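드라마 정주행 커뮤니티 > 묻고 답하기

제목: 연애 예능 말고 '중년 로맨스 드라마' 중에 끝까지 볼 만한 거, 그리고 시즌 순서 좀 알려주세요

안녕하세요, 가입하고 눈팅만 하다가 처음 질문 올려봐요. 말이 좀 길어질 것 같은데 이해해 주세요 ㅠㅠ

제가 요즘 Estthorpe라는 드라마에 푹 빠졌거든요. 바닷가 작은 마을에서 이혼한 사람들끼리 다시 만나고 헤어지고 하는 얘기인데, 처음엔 저녁 먹으면서 틀어놓기만 하려고 했어요. 근데 1화 끝에 부두에서 둘이 아무 말도 없이 감자튀김 나눠 먹는 장면 있잖아요. 거기서 그냥 넘어갔어요. 대사도 없는데 왜 그렇게 설레는지... 그날 새벽 2시까지 봤습니다. 다음 날 출근해서 하루 종일 하품했고요.

문제는 여기서부터예요. 시즌 1이 12화로 끝났는데, 제가 쓰는 Drolton 앱에서는 그다음에 바로 '시즌 2'가 뜨거든요? 근데 틀어보면 주인공 둘이 벌써 같이 살고 있어요. 강아지도 있고요. 저는 아직 고백도 못 본 것 같은데요!! 처음엔 제가 졸다가 한 화를 빼먹은 줄 알고 마지막 화를 다시 봤어요. 아니더라고요. 마지막 화는 여자 주인공이 기차역에서 전화 끊는 걸로 끝나는 게 맞아요.

검색해 보니까 중간에 '특별편'이 있다는 말도 있고, 제작사가 바뀌면서 그 부분이 통째로 날아갔다는 말도 있고, 원래 그렇게 건너뛰는 구성이라는 말도 있어서 뭐가 맞는지 모르겠어요. 시즌 2 첫 화를 15분쯤 보다가 스포 당하는 기분이라 껐습니다. 지금 며칠째 못 보고 있어요. 아시는 분 계시면 어떤 순서로 봐야 하는지 좀 알려주세요.

그리고 하나 더요. 이거 다 보고 나면 허전할 것 같아서 비슷한 결의 드라마도 추천받고 싶어요. 조건은 이렇습니다. 주인공이 사십 대 이상이면 좋겠고, 재벌이나 복수 같은 건 안 나왔으면 좋겠고, 누가 갑자기 죽지 않았으면 좋겠어요. 저번에 친구 추천으로 하나 봤다가 8화에서 남자 주인공이 사고로 죽어서 이불 뒤집어쓰고 울었거든요. 두 번은 못 하겠어요.

연애 예능은 안 맞더라고요. 남들은 그 어색한 첫 만남이 재밌다는데 저는 제가 다 부끄러워서 자꾸 소리를 끄게 돼요. 자막만 보니까 더 부끄럽고요 ㅋㅋㅋ 그래서 꼭 드라마로 부탁드려요. 답변 주시는 분들 미리 감사합니다!

2021년 5월 11일 작성

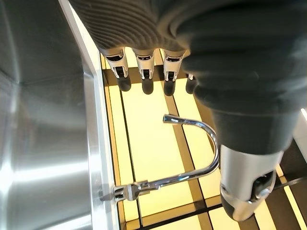
답변 1 (채택된 답변)

특별편 있습니다. 날아간 거 아니니까 안심하세요 ㅎㅎ 저도 똑같은 데서 막혀서 시즌 2 먼저 봐버린 사람이라 이 질문 보고 로그인했어요.

제목이 'Estthorpe: 시월의 집'이고 두 편짜리예요. 시즌 1하고 시즌 2 사이 얘기고, 기차역 전화 끊은 바로 그날 밤부터 시작해요. Drolton에서는 이게 시즌 목록에 안 묶여 있고 영화 쪽으로 따로 들어가 있거든요. 그래서 드라마 페이지에서 아무리 내려도 안 나와요. 검색창에 제목을 통으로 쳐야 나오는데, 띄어쓰기를 빼면 또 안 나올 때가 있더라고요. 저는 '시월의 집' 이렇게 쳐서 찾았어요.

그러니까 순서는 시즌 1 열두 편 다 보시고, 시월의 집 전편, 후편, 그다음에 시즌 2 1화입니다. 강아지가 어디서 왔는지도 특별편 후편에 나와요. 이건 말 안 할게요. 꼭 직접 보세요, 저는 그 장면 네 번 돌려봤습니다.

주의하실 거 하나 있는데 후편이 좀 길어요. 전편은 보통 드라마 한 편 길이인데 후편은 영화 수준이라 평일 밤에 시작하면 또 새벽까지 가요. 주말에 보세요. 그리고 시즌 2 첫 화를 15분 보셨으면 큰 스포는 안 당하신 거예요. 진짜 중요한 얘기는 편지 나오는 데부터인데 그게 한참 뒤거든요. 둘이 같이 사는 거야 뭐, 포스터에 이미 나와 있어서요 ㅋㅋ

추천도 드리자면 저는 Prindell이요. 오래된 빵집 물려받은 여자랑 옆 가게 시계 고치는 남자 얘기예요. 둘 다 오십 대고, 아무도 안 죽어요(제가 보장합니다). 초반 세 편은 솔직히 느려요. 빵 반죽만 계속 해요. 근데 4화에서 둘이 정전된 날 가게 앞에 앉아 있는 장면부터 갑자기 재밌어져요. 거기까지만 참으시면 그다음은 금방이에요. 배고플 때는 보지 마시고요.

답변 2

Ayala 보세요. 재밌어요.

총 몇 부작인지는 기억 안 나는데 편당 짧아요. 남주 목소리 좋음.

답변 3

위에 순서는 첫 분 말씀이 맞고요, 저는 Ayala에 대해서만 조금 덧붙일게요. 질문하신 분 조건을 보니 걱정이 돼서요.

Ayala가 재밌는 건 맞아요. 저도 두 번 봤고 음악도 따로 찾아 듣고 그랬어요. 그런데 아무도 안 죽는 드라마는 아니에요. 주인공은 멀쩡한데 주인공 어머니가 중반에 돌아가시거든요. 갑작스러운 건 아니고 처음부터 아프신 걸로 나오긴 하는데, 장례식 장면이 꽤 길고 배우분이 연기를 너무 잘하셔서 힘든 날엔 좀 그래요. 저는 한참 울었어요. 그래도 보실 거면 그 화는 기분 괜찮은 날에 보시는 걸 추천해요. 그리고 주인공이 삼십 대 후반이라 사십 대 이상이라는 조건에도 살짝 안 맞아요.

대신 일일 연속극도 괜찮으시면 좀 엉뚱한 방법이 하나 있는데, 저희 엄마 방식이에요. 엄마가 300회 가까이 하는 연속극을 보시는데 앞은 다 건너뛰고 210회부터 보셨대요. 복수하고 기억상실 오고 하는 게 앞에 다 몰려 있고, 뒤쪽은 시어머니랑 옆집 할아버지가 산책하다가 정드는 얘기만 나온대요. 반신반의하면서 옆에 앉아 봤는데 진짜로 그 두 분 산책만 해요. 너무 좋더라고요. 제목은 엄마한테 물어보고 다시 댓글 달게요. 엄마도 제목을 맨날 다르게 말씀하셔서 저도 헷갈려요.

Prindell은 저도 추천이에요! 근데 저는 초반 빵 반죽하는 부분이 제일 좋았는데 느리다고 하셔서 좀 놀랐어요 ㅎㅎ 사람마다 다른가 봐요.

질문자 댓글

와 시월의 집 진짜로 있네요!!! 검색하니까 영화 칸에 떡하니 있어요. 이걸 며칠을 못 찾고... 채택 드렸어요. 전편만 먼저 보고 자려고요. 후편은 주말까지 참아볼게요. 장담은 못 하겠어요.

Ayala는 어머니 얘기 미리 알려주셔서 감사해요. 일단 보관함에만 넣어뒀습니다. 그리고 세 번째 분, 어머님 보시는 연속극 제목 꼭 좀 알려주세요. 산책하는 두 분 너무 궁금해요.

답변 3 작성자 댓글

지금 엄마 주무세요. 내일 여쭤볼게요!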